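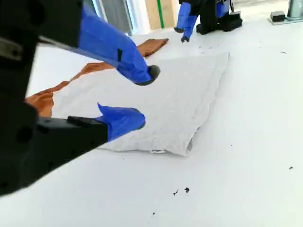
Trisier FP-8 USB Audio Interface Review

The Trisier FP-8 is a desktop USB-C audio interface with eight analog inputs, ten outputs and a single ADAT port in each direction. It sells for $725, which puts it between the entry-level four-channel boxes and the rack units most small studios end up with. I have used it since May as the only interface on a mixed Windows and Mac setup.

Build and layout

The case is folded steel with plastic end cheeks. Four combo jacks are on the front and four are on the back, along with the line outputs, word clock and the power inlet. Power comes from an external 12 V supply with a locking barrel connector. The unit will not run from bus power, even with the preamps switched off.

Gain is set with one stepped encoder shared by all eight channels. You press a channel button, then turn. Steps are 1 dB, and the value shows on a small display that is readable from a normal seat but washes out under a desk lamp. Setting levels for a full drum kit takes longer than it would with eight knobs. Recall is exact, and I came to prefer it for repeat sessions.

There are two headphone outputs with separate level controls. Output 2 can carry its own mix. Output 1 always follows the main bus, and this cannot be changed in the current firmware.

Preamps and converters

Maximum gain is 62 dB. A dynamic mic on a quiet speaker needed 58 dB, and hiss at that setting was low enough to leave alone. Above 60 dB the noise floor rises more than the added gain would suggest, so those last two steps are of limited use.

With a 1000 Hz sine wave looped from line output 3 to line input 5 at -1 dBFS, the second harmonic was the only one clearly above the noise. Channels 1 through 4 matched each other within 0.2 dB. Channels 5 through 8 did the same, but sat 0.4 dB lower as a group. This can be trimmed in the mixer software.

The instrument inputs on channels 1 and 2 sound a little dull with passive pickups. A DI box into channel 3 gave a brighter result with the same bass.

Drivers and latency

On Windows, at 48 kHz with a 64-sample buffer, measured round-trip latency was 5.3 ms. A session with 253 tracks, most of them frozen, played back at 256 samples with no dropouts. At 64 samples the same session clicked whenever a convolution reverb was open.

The Mac needs no driver for basic use, but the mixer panel has to be installed for routing and for phantom power – there is no hardware button for the latter. Phantom power switches in two banks of four. Anyone using ribbon mics next to condensers should plan the patching first.

Mixer software

The panel is called Hovance and it is the weakest part of the package. Faders respond well and snapshots load quickly. Routing is done on a grid with labels that cut off after eleven characters, and renaming a channel does not carry over to the DAW. Version 1.4 lost my sample rate setting after sleep. Version 1.5 fixed that.

Against the alternatives

The Stiluvwood Eight costs $737 and has individual gain knobs, better instrument inputs and no ADAT. The Gautam M8 is cheaper and has a simpler mixer, but its driver would not go below 128 samples on my Windows machine. If you need to add eight more channels later, the Trisier is the one to get. For recording a band in one room with no plans to expand, I would take the Stiluvwood.

Pros: exact gain recall, stable driver, ADAT in and out
Cons: shared encoder, banked phantom power, fixed routing on headphone output 1
Rating: 7.5/10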